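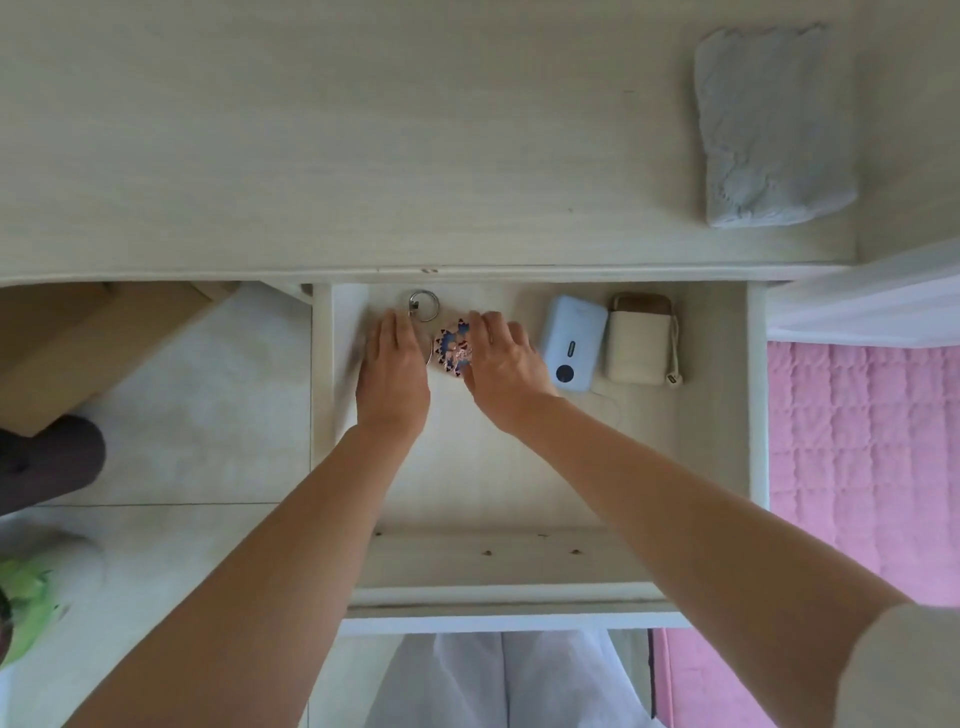 Key ring and round charm in the desk drawer.

Skolow review: a static search tool that mostly finds things

Posted 11/17/21

I have been adding search to static sites for long enough to have opinions about it, most of them sour. You spend weeks getting rid of the server, you tell everyone how fast the site is now, and then somebody asks where the search box went.

Skolow is a command-line indexer. You point it at a folder of built HTML and it writes out a search index, cut into small pieces, plus a script that fetches only the pieces a visitor needs. No account, no API key, no dashboard with a graph that goes up. I tried it on the documentation for Skjelbred, a site with 3,157 pages and at least three ways of spelling "canceled."

Setup took one command and a config file of six lines. I had set aside the afternoon, so that was a little deflating. The first index built in under a minute and the search box worked right away, in the sense that typing "install" brought up every page on the site. The word was in the footer. Skolow indexes everything unless you tell it otherwise, and the attribute for telling it otherwise is described on a page of the docs that I found by searching for something else.

Once the footer and sidebar were out of the index, results got good. Typos are handled well. Ranking favors headings over body text, and you can turn that up or down per section, though the scale runs from 0 to 5 and I could not tell you the difference between a 3 and a 4.

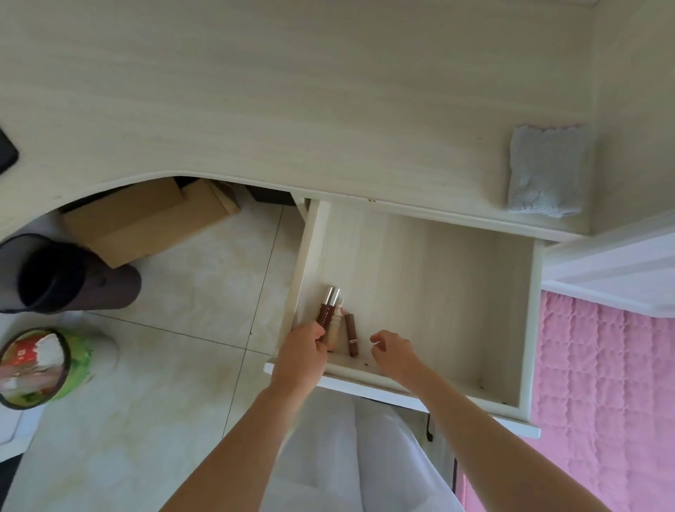
Slim brown tubes and a few others, same drawer.

Compared with Pistier, which I used on the last two projects, Skolow sends far less to the browser. Pistier loads the whole index on the first keystroke and hopes your visitors have good wifi. It does have the nicer default styling. Skolow's looks like a form you would fill out to get a parking permit, and I ended up writing my own CSS.

Things that annoyed me:

The watch mode stops watching if you rename a folder. It doesn't mention this.

Error messages are brief. "Bad input" is a full sentence as far as Skolow is concerned.

The Idano plugin hasn't been updated since August and wants an older version of Node than the one Idano itself needs. I skipped it and called the command from the build script.

Would I use it again? I already have, on a smaller site that didn't really need search. It is free for any project, the index files can live on whatever host you have, and if you stop liking it you delete a folder. Four stars out of five. The fifth is on hold until the watch mode learns about renaming.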